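3.2 Closed cases and what the lid tells you

Of the 1077 packing trials in the set, the ones with children's luggage took the longest to code. Small hard-shell cases, two caster wheels at one end, zipper round the middle. Adults pack them badly. We had expected the opposite, small case, small clothes, quick job. Zaidi's pilot coding from August already pointed this way but the sample was thin and we did not lean on it.

Two things seem to matter. First, the shell doesn't give. A soft bag takes one more sweater and bulges, a hard shell takes it and then the zipper stops at the corner. Second, the lid. On plain cases people lost track of which side was up once the case was flat and closed, and opened it wrong way round. Printed lids helped. Coders Krawczyk and Żak marked a trial as "oriented" if the case was laid lid up before the zipper was touched (Fig. 4).

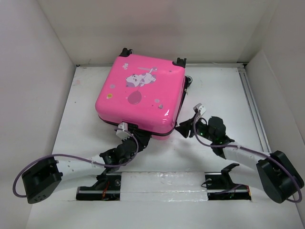
Fig. 4. Pink children's suitcase, closed, lying flat with the printed lid up. Cartoon cat-like animal and balloon on the lid.

Agreement between the two coders was good for orientation, less good for "closed". Żak counted a case as closed when the zipper pull reached its end stop, Krawczyk when the two halves met all the way round. We went with the stricter reading and recoded 40 trials on that basis. Geerts checked the recoded ones blind. Numbers in Table 3 are after recoding, numbers in the earlier workshop version are not, so they wont match.

Overpacking was the main cause of failed closing in the small cases. Shoes mostly. Participants put shoes in last, on top of folded clothes, and then pressed on the lid with a forearm or a knee. Pressing works on soft bags. On hard shells it moved the gap from one side to the other. Taking one item out and starting again was faster in nearly every case but few people did it befor the third try.

Wheel end versus handle end: no clear effect, see 3.4. Dahlgren thinks there is one for heavier loads, we did not test it.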